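Print this article | E-mail this article
Shares 31 | Comments 5
1/19/25
By the Lakinham Cloth Study

4. What happens to a check once it gets home

In the last section I went on at length about how gingham gets made, and I promised the dull technical part would stop there. Mostly it does. I do need one thing from it, though: a true gingham is woven from dyed and undyed yarn, so the pattern is in the cloth on both faces, while a printed check sits on one side and goes pale on the other. In the shop people hardly ever turned the cloth over. At home it mattered a great deal, as I'll get to.

I visited 14 households in Lakinham and Dirnon, and in every one I asked the same opening question, which was simply whether there was any checked cloth in the place. I'd planned that as a warm-up. It ended up taking most of the first hour, because people would say no, none at all, and then halfway through the tea they'd remember the picnic rug, and the pyjamas, and the thing over the sewing machine (there is always a thing over the sewing machine). Anybody repeating this should leave plenty of time and should probably ask to see the linen cupboard first.

4.1 Colour, and why the greys took over

The older pieces I was shown were nearly all red and white or blue and white. People called these "kitchen check" or "school check" and were pretty firm about where they belonged. A blue school check on a bed looked wrong to them, though they couldn't always say what was wrong with it. One woman told me it would be like sleeping in a uniform.

The greys are a different matter. Grey checks, often with a third, softer colour woven or printed through them, seem to have slipped past all those rules. The draper on Espinoza Street told me the muted ones sell as bedding, as tablecloths and by the metre off the same roll, and that customers have given up asking what they're for. I find that really interesting! A red check comes into the house with a job already attached. A grey and green one will go wherever there's a flat surface that wants covering, and then move on when something else needs covering more.

I don't want to push this too far. Grey has been fashionable for paint, couches and just about everything else, and a person who has painted the bedroom grey is going to buy a grey sheet. Fashion explains the buying well enough. It doesn't explain the moving about, and the moving about is what I kept hearing.

4.2 Sheets that become something else

Four households could give me a full history for at least one piece. The best of these began as a double sheet, wore thin down the centre, was cut and turned sides to middle (I had to have this shown to me, never having seen it done), served as a single sheet for some years after that, and finished as two pillowcases and a bundle of rags. The check helps enormously with this sort of work. You can cut along a line without chalk, and if the seam wanders the squares will tell on you straight away.

That's where the woven kind earns its keep. Once a sheet has been turned, or folded back over a blanket, both faces show. The printed ones looked tired on the reverse and tended to be demoted early to dust sheets and paint jobs. Nobody used the word "reversible" with me, but several people demonstrated it, flipping a corner over and back again without stopping what they were saying.

Laundering came up too, and I'll admit I underestimated it. A small check hides a lot. Tea marks, biro, the ghost of an old beetroot accident: you can find them if you've been told where to look. People with children were very direct about this being the whole point. The Tuvus pattern book I used in Section 2, by contrast, talks about freshness and brightness on every second page and never once mentions stains, and I think the gap between those two ways of talking about the same cloth deserves a paper of its own. I'm hoping to get back to the Dirnon households next November with that in mind.

4.3 Beds as surfaces

My last point is a small one. We tend to file bedding under sleep and table linen under meals, and our museum catalogues certainly do. In daylight hours a made bed is also a place to put things down. It gets folded washing, the mail, a drink bottle, whatever was in your hand. People often spoke of smoothing the sheet or the cover "so I can use it", and sleeping wasn't what they meant. I suspect a flat, busy pattern invites this a bit more than a plain white one does, for the same reason it suits a kitchen, and a muted gingham such as the one in Figure 4 looks at home under bedding and drinking things alike.

Figure 4. Gingham in greys, white and soft green, with a blue-labelled bottle lying on the cloth.

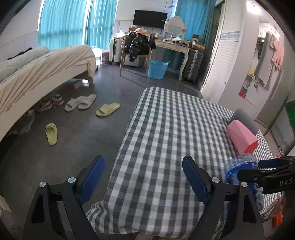
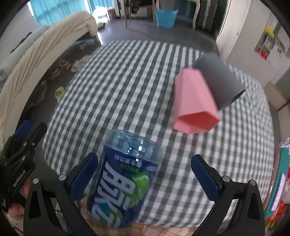

One reader of the draft wrote that I had made far too much of colour and not enough of weight. A light gingham, in this reader's view, goes anywhere because it dries overnight and folds down to nothing, and a heavy one stays on the bed whatever shade it is, grey included. The same note said that I should have been weighing the pieces as I went, or at least rubbing a corner between finger and thumb and writing down what I felt.

I had a set of kitchen scales in the car for the last few Dirnon visits and never brought them in. They'll come inside with me next time, and the weights will go in the table at the end of Section 5.

Print this article | E-mail this article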